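Teaching by demonstration (robotics)

Teaching by demonstration, also called programming by demonstration or simply "showing", is a way of giving a robot a new task by having a person carry the task out through the robot's own body. The person may take hold of the arm and move it by hand, or may steer it from a little distance with a controller, a second arm or a handheld grip. The robot's movements are recorded along with what its cameras see, and the recordings are later used to work out a way of doing the task without help.

The idea is older than many people suppose. Painting and welding robots were being led through their paths by hand long before anyone thought of asking them to tidy a kitchen, and the people who did the leading were usually the painters and welders themselves, which is a large part of why it worked so well. What has changed is the use made of the recording. An early machine played back exactly what it had been shown, and if the part was moved by the width of a thumb, the machine painted the air beside it. A present-day system is given many recordings of the same chore, each a little different, and is expected to cope when things are not quite where they were before.

Leading by hand

In hand guiding (the term kinesthetic teaching is also common) the motors are set so that the arm feels light, and the teacher simply moves it where it ought to go. Most people pick this up in a few minutes, and there is something rather pleasant about it, a bit like guiding a child's hand around the letters of a name. The drawbacks come later in the day. Arms get tired, the teacher's own hands wander into the camera's view, and small motions such as turning a knob are hard to do gracefully when one is pushing on an elbow.

Steering from a distance

In remote control, or teleoperation, the teacher stands or sits clear of the robot and moves a controller that the arm follows. The camera view stays free of hands and sleeves, and the robot can be shown fine work with the gripper. The price is that the teacher feels very little. Dirk Brinkmann, who taught operators on the Wakex trainer, liked to have newcomers spend their first morning just picking things up and setting them down again, with no task at all, until they stopped squeezing so hard.

A good deal of this teaching is done with kitchen things, partly because everybody already knows how they are meant to be used.
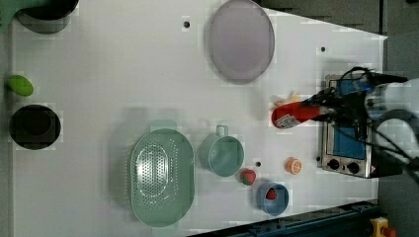 Robot arm holding a red and white object above a toaster oven, with a plate, colander and other kitchen items on the table.

Arranging the table

How the table is laid out matters more than beginners expect. If the plate is always in one spot, the robot may learn the spot and pay no attention to the plate. Teachers therefore shift things between recordings - a little to the left, a little nearer the edge, now and then turned around - and they add objects that have no part in the task, so that the robot gets used to leaving them alone. Ida Tiedemann and Koen Dewulf, in their handbook for the Rarton course, suggest changing the layout after every 2 recordings, and they warn kindly but firmly against the habit of always putting the favorite object closest to the gripper.

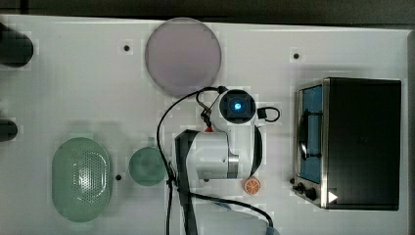 The number of recordings needed varies a great deal with the chore. Placing one soft object in a bowl may be learned passably from 70 good demonstrations, while the Wendt kitchen set, which covers opening, filling and closing as well as simple carrying, runs to 2,000. Length counts too. A patient teacher's recording is often slow, and a robot taught by a slow person will be slow in its turn.

Quality of the recordings

Hesitation is the commonest fault. A teacher who pauses to think leaves a pause in the recording, and a robot that has learned from many such pauses may stop in the same place and stay there. Gebhard Lehner recommended saying the steps aloud before starting, and throwing away any recording in which the teacher changed his or her mind halfway. Others keep the mistakes on purpose, so long as they are put right in the same recording, on the grounds that a robot which has never seen a dropped spoon will have no notion of picking one up. Both views have their followers, and many groups do some of each.

See also: Hand guiding; Teleoperation; Wellon controller; Imitation learning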